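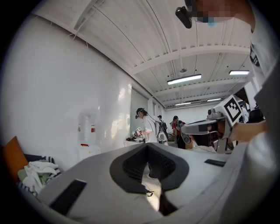 Subject: Re: [spaces] Tube lights under a corrugated ceiling - live with them or swap?
Date: 2024-09-16

On the lighting question, you wrote:

> We get the keys to the Dralero unit in 2 weeks and I'm already
> fretting over the ceiling. It's white corrugated stuff with
> girders, and the lights are old fluorescent tubes. Would you
> rip them out before moving in or wait? Also, do we paint the
> long wall or leave it white?

Wait! Please wait. We changed ours at Vetberg before we'd put a single bench in, and then had to move half of them once we knew where people would be standing (and paid for the lift rental twice, which still stings). Get your tables where you want them, work in there for a few weeks, and then look up.

I'd leave the wall white too. A big plain wall throws a lot of light back at you, and we lost plenty of it when we went with a moody green - very pretty, very dim by 4 in the afternoon.

Things I'd do right away: have any humming fixture looked at, and get your cables up along a beam so they're off the floor. We used Mustik clips for that, bought a bag of 1000 and will be handing them down to our grandchildren. If you want some, say so and I'll drop a couple hundred in the mail.

How high is your ceiling, by the way? Ours is 12 feet at the low end, and anything taller changes what I'd say about pendants. The folks over at Toprak have theirs on long rods and seem happy with them, so maybe ask there too.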